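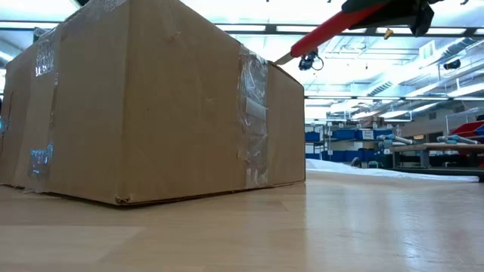 A taped cardboard carton of the kind accepted under the new household returns program.

12th January

Druso opens cardboard return points in Trasevby and Prorkden

Druso, the regional packaging recovery company, has opened 34 public return points for used cardboard cartons across Trasevby and Prorkden. Residents and small businesses may leave clean cartons at any of the sites free of charge during posted hours.

Until now, households in both districts have relied on kerbside collection, which accepts cardboard only when it has been flattened and cut to fit inside the bin. Larger cartons, including those used for moving house, have often been left beside bins or taken to the transfer station on Sleiman Road.

Under the new program, cartons in fair condition will be sorted for a second use and offered to local movers, charities and market stallholders. Cartons that are too worn to be used again will be baled at the company's Prorkden depot and sent for pulping.

"People have been telling us for years that they have nowhere sensible to take a big box," said Hamish Rankin, General Manager of Druso. "Many of these cartons have made one trip and could easily make several more. We would like to see them back in use in the same neighbourhoods they came from."

Packing tape and address labels do not need to be removed before drop-off. Staff at the depot will strip tape from cartons intended for pulping, while cartons set aside for a second use will be re-taped as required. Residents who are concerned about privacy are advised to black out their name and address before leaving a carton.

The following items will not be accepted: waxed or foil-lined cartons, cartons that have held paint or motor oil, food boxes with grease or scraps inside, and polystyrene packing of any kind. Wet cardboard should be dried under cover first. Minor creases, scuffs and small tears are not a problem.

Businesses may leave up to 50 cartons per visit without notice. Those with larger loads are asked to book a time at the Prorkden depot, where a covered loading bay has been set aside for trade customers. The depot can receive up to 500 cartons from a single booking.

Return points have been placed at libraries, community halls, neighbourhood shopping centres and sports grounds. Each has a roofed cage and a sign showing opening hours and accepted items. The cages will be emptied daily — more often during the end-of-lease period, when demand is expected to be highest.

The program has been funded for two years through Druso's community recovery fund. A review will be carried out in August, and sites that receive little use may be moved. Residents who wish to suggest a location can do so in writing to the Prorkden depot or at the front counter.

Kerbside recycling services in Trasevby and Prorkden are not affected by the new program, and collection dates remain unchanged.

A list of return points and opening hours is available from Druso's customer service desk and from all public libraries in the two districts.

Media enquiries: Communications Office, Druso, Prorkden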